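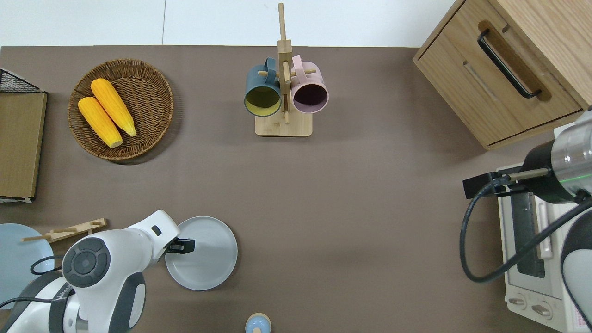 Why Does Corn Have Hair?
Posted Apr 21, 2007 in Ask Me About Plants

Have you ever peeled an ear of corn and ended up with yellow threads all over your shirt, your socks and possibly the dog? Me too! When I was small I got the job of peeling corn every August, out on the back steps with a big paper bag between my knees, and I thought those threads were the most annoying thing in the world. I called it corn hair. My grandmother called it silk and told me to be more polite about it.

She was right (she usually was). Silk is the proper name, and without it there would be no corn to eat at all. So let's find out what it's doing in there.

First, what is an ear of corn?

It's a funny word, ear, because it can't hear anything. An ear is the part of the corn plant that holds the seeds. Every one of those little yellow bumps is called a kernel, and every kernel is a seed. If you let an ear get completely ripe and dry on the plant, then pushed one kernel into warm soil and watered it, you could grow a whole new corn plant, taller than your teacher.

The hard middle part you're left with after dinner is the cob. The green leaves wrapped around the outside are the husk. And the silk is tucked between the husk and the kernels, with a tuft poking out at the top like a messy ponytail.

Corn is a kind of grass, by the way. I know! It doesn't look like anything you'd want to play soccer on. But wheat, rice, oats and the stuff in your yard are all in the same big plant family, and corn is one of the giants in it.

Two kinds of flowers on one plant

Lots of plants make flowers with everything in one place. Think of a tulip. If you look down inside, you can see the powdery bits that make pollen standing in a ring, and right in the middle is the part that catches pollen. Very tidy.

Corn doesn't do that. A corn plant makes two different kinds of flowers and puts them in two different places. At the very top, sticking up over all the leaves, is the tassel. It looks like a feather duster that has had a hard day. The tassel makes the pollen, which is a fine yellow dust. Lower down, growing where a leaf meets the stalk, is the baby ear. It's covered with tiny flowers too, except they don't have petals and you'd never guess they were flowers. Each of those could become a kernel, but only if pollen reaches it.

Now you can see the problem. The baby kernels are wrapped up tight inside the husk. The pollen is outside, blowing around. How does it get in?

The longest straw in the garden

Every baby kernel grows its own silk. One kernel, one silk. The silk starts at the kernel and grows along the inside of the husk until it comes out the top into the fresh air, and there it waits. It's a little bit sticky and it has very tiny hairs on it (so yes, the hair has hair) and when the wind shakes pollen loose from a tassel, some of it floats down and gets stuck.

Then comes the part I like best. The grain of pollen, which is so small that you'd need a magnifying glass to get a good look at it, grows a tube. The tube goes down inside the silk, all the way from the tip to the kernel at the other end. That can be as long as your hand or longer. Imagine a marble that had to grow a tunnel from one end of your town to the other! It takes a day or so, and when the tube gets there, the baby kernel can start to swell up and turn into something you'd want to put butter on.

The kernels near the bottom of the ear send out their silks first, and the ones up at the tip are last. That's why the tip is often where you find tiny kernels, or bare cob. Those silks came out late and sometimes most of the pollen had already blown away.

So what happens if a silk gets missed?

You get a gap. If you find an ear with holes in the rows, like a kid who's lost some front teeth, it often means some silks never caught any pollen. Perhaps it was too hot and dry that week, or a beetle came along and chewed the silk off. Beetles love silk. I've lost a good part of a crop to them and I'm still a bit sore about it.

It's also why gardeners don't plant corn in one long skinny line. Wind would carry most of the pollen off sideways, into the beans. If you plant a square patch, with several short rows next to each other, the pollen has a much better chance of landing on somebody's silk whichever way the wind is going.

The town of Tornolell has had a corn day since 1875, and the year I visited they had a whole table for gappy ears. The gappiest one won a ribbon. There are only 300 people in Tornolell, and I think every one of them was in line for the roast corn before I was. I had three. I'd have had four but I had to drive home.

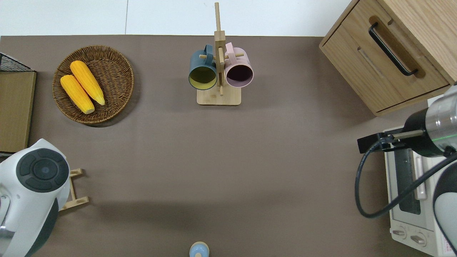 One of our readers wrote in after my last page about corn to say that the ear she opened for supper had yellow kernels and white kernels all mixed up together, and her brother told her it was two ears that had gotten stuck. Is that true?

It's a great question, and no, it's just one ear! Remember that each kernel has its own silk. Each silk catches its own pollen, and the pollen can come from different plants. So two kernels sitting right beside each other can have the same mother plant and two different fathers. If the instructions inside them come out different, the colors can come out different too. The sort with yellow and white together is often called bicolor corn and farmers grow it on purpose. Tell your brother it was a good guess, though.

And yellow and white is only the beginning. Corn kernels can be red, blue, purple, almost black, or speckled like a bird's egg. Some ears have nearly all of those at once.

Does anybody do this by hand?

Yes, and you can too. People who want to make a new kind of corn can't leave it up to the wind, because the wind will bring in pollen from any old place. So they put a little paper bag over the baby ear before the silks come out, and another one over a tassel to collect the dust. When everything's ready they take off the ear's bag, shake the pollen on, and pop a bag back over it. At the Szénási Seed Garden they let me try it. I sneezed halfway through and most of my pollen went up my own nose. They were very kind about it. The gardener had 900 ears to get through before lunch time the next day and she gave me another turn anyway.

If you've got a few corn plants at home, watch for the tassels to start dropping yellow dust. Go out in the morning after the dew has dried, snap off a bit of tassel, and brush it gently over the silks. Do it again the next day. Small patches can get much fuller ears with a bit of help.

What do the colors of silk mean?

Fresh silk is pale green or yellow or sometimes pink, and it feels soft and damp. Once it has done its job it starts to dry up, and it goes brown and crinkly at the ends. With sweet corn, that's your clue. Start checking when the tuft at the top is brown and dry but the husk is still good and green. You can peel back a tiny bit of husk and press a kernel with your thumbnail. If milky juice squirts out, it's ready. If the juice is clear like water, give it a few more days. If there's no juice, oh dear, you waited too long and it's going to be chewy.

Sweet corn is sweet because it's picked while it's young. Leave it alone and the sugar inside slowly turns into starch, the same sort of stuff that's in flour and potatoes. It keeps on changing even after you've picked it, so try to eat it soon. My grandmother used to put the pot on to boil before she went out to the garden.

Getting the silk off

Okay, back to your shirt and the dog. I've tried a lot of ways. Rubbing the ear with a damp paper towel, from the tip toward the bottom, works pretty well. A soft vegetable brush works too. The boys and girls in the Drotberg garden club swear by a clean, brand-new toothbrush, and they peel a lot of corn. You won't get every strand, and if you swallow one it's fine.

Try it yourself

Next time there's corn with the husk on at your house, ask if you can be the one to open it. Go slowly. Pull the husk down a strip at a time and try to leave the silks lying where they are. Then pick just one, and follow it down with your finger, very gently, until you get to the kernel it belongs to. It helps to choose one from the outside of the bunch. Mine broke the first two times.

Words to know
Cob: the hard middle of the ear
Husk: the green leaves around the ear
Kernel: one seed
Pollen: the yellow dust from the tassel
Silk: one long thread for each kernel
Tassel: the feathery part at the top of the plant

Next month: why onions make you cry.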